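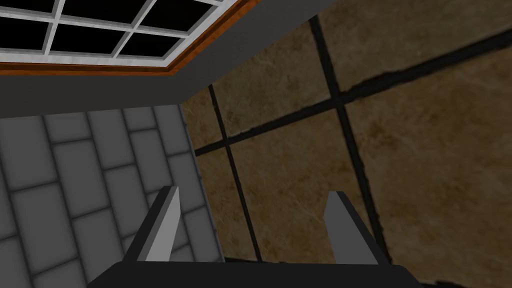 Render: Dionysis Tsoukalas / Stellura project

The Barta fault was an error in the control software of Sturnex, a two-armed robot developed largely in simulation. It is named after the Barta test rooms, a set of computer-made household interiors in which it was first noticed, and it is still brought up fairly often when people talk about how much a robot should trust its own sense of which way is up.

Background

Sturnex was trained in Stellura, a simulator that draws rooms with tiled walls, windows, mats and shelves, and lets the robot practice picking up and handing over everyday things. Its makers were fond of soft toys for this work, as a toy can be gripped in a great many ways, and a good number of the Barta tasks involve one in some form or other.

The fault

During a long series of runs in October, the robot would now and then lift an arm well away from its work and hold the open fingers toward a wall or the upper part of the room, quite calmly, as though the object were waiting there. No alarm was raised, and the log recorded each reach as a normal one. Of 772 runs in the series, 339 showed the error to some degree, most of them so mildly that they had been marked as slow and left alone.

Dionysis Tsoukalas, who maintained the arm controller, traced the trouble to the tilt reading of the robot's body. When the body leaned, the reading was applied 2 times, once by the simulator and once more by the controller, and the target swung off by the same angle again. Release 3 of the controller, dated Nov 25, 2019, removed the second correction.
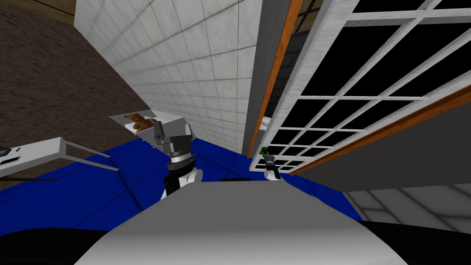
Could the fault have hurt anyone?
It was found and fixed in simulation, before the affected controller had been loaded onto a physical robot.

Later work

A check called Pokus was added afterward. It compares the planned hand position with the known bounds of the work surface and stops the arm if the two disagree. It has been kept in every release since.

Main page Contents Random article Talk History Back to top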